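From: Anitha Reddy
To: home-sewing list
Date: Friday, February 17, 2023
Subject: Re: [home-sewing] Sheers on a big window, lined or not?

Sylvain Vasseur wrote:
> We have a wide window facing the street and my wife wants sheers
> all the way to the floor. I've only ever made lined curtains. Two
> questions for anybody who has done it: how full do you make them,
> and can people see in at night? I was going to buy the Charpentier
> voile but it looks awfully slippery. Also, do you bother with
> weights in the hem?
>
> Sylvain

Hi Sylvain, and hi all,

I can help with this one, I finished a pair of floor-length sheers in September and I've been living with them ever since (and fussing with them, if I'm truthful). I went with the linen-look fabric from Jiketti, the pale beige one with the open weave. I took these after dark, and you can see a bit of city light coming through the cloth in the second one.

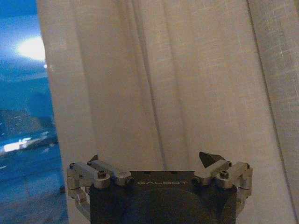
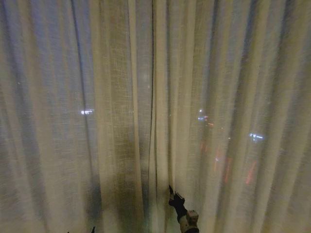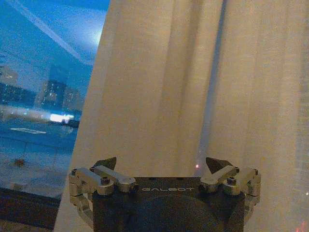 FULLNESS

I'd go fuller than you think. My first try was one and a half times the width of the track and it looked like a bedsheet somebody had pinned up! I took it all down, bought more fabric, and went to two and a half. That gave me proper folds. With a lined curtain the lining does some of the work for you, but a sheer has nothing except its own folds, so don't be stingy.

Two panels, by the way, meeting in the middle. I thought hard about one giant panel because I hate matching hems, but my daughter pointed out that I'd have to drag the whole thing across every time I wanted to open the window. She was right. If you do two, let them overlap a little on the track, or you'll get a sliver of dark right down the center at night. Mine could still use a bit more overlap and I may move the end hooks this weekend.

CAN PEOPLE SEE IN?

Yes, sorry. In the daytime you're fine, but once it's dark out and your lamps are on, folks across the street can make out shapes. We're high enough up that I don't care much. On a street-level window I would put a plain roller shade behind them, or a second track with something heavier. My sister has the Tavus double track and likes it, though she grumbled all through the installation.

What I do love is the outside lights at night. They go all soft and blurry through the weave, little white ones and a pinkish one. I turn off the lamps sometimes just to sit and look at it.

CUTTING AND HEMMING

I've never sewn the Charpentier voile so I can't speak to that one. The open weave has its own problem, it wiggles out of square if you look at it funny. Pull a thread and cut along the gap. Do NOT trust the bolt end. I trusted it and had to recut the first panel.

Then hang the panels with the hem only basted and leave them alone for 10 days. Mine dropped nearly an inch, and one side dropped more than the other. After that I pinned the hem while they were hanging, crawling along the floor with a mouth full of pins, and took them down to sew. I used a double hem, 3 inches turned twice, so there's no raw edge showing through. Long stitch, new needle, walking foot if you have one.

WEIGHTS

I bought the little covered ones and took them out again. You could see every single one through the fabric, like peas in a sock. The double hem is heavy enough by itself. If your window is drafty, try the thin chain kind that runs inside the fold, I've heard good things but haven't used it.

Oh, and thread! I used the Cirkau polyester in ecru and it disappears completely. White looked terrible.

Send us the width of your track and the drop when you have them and I'll happily check your yardage. I still have some of the beige left too, enough for a test hem if you want to feel it before you order.

Anitha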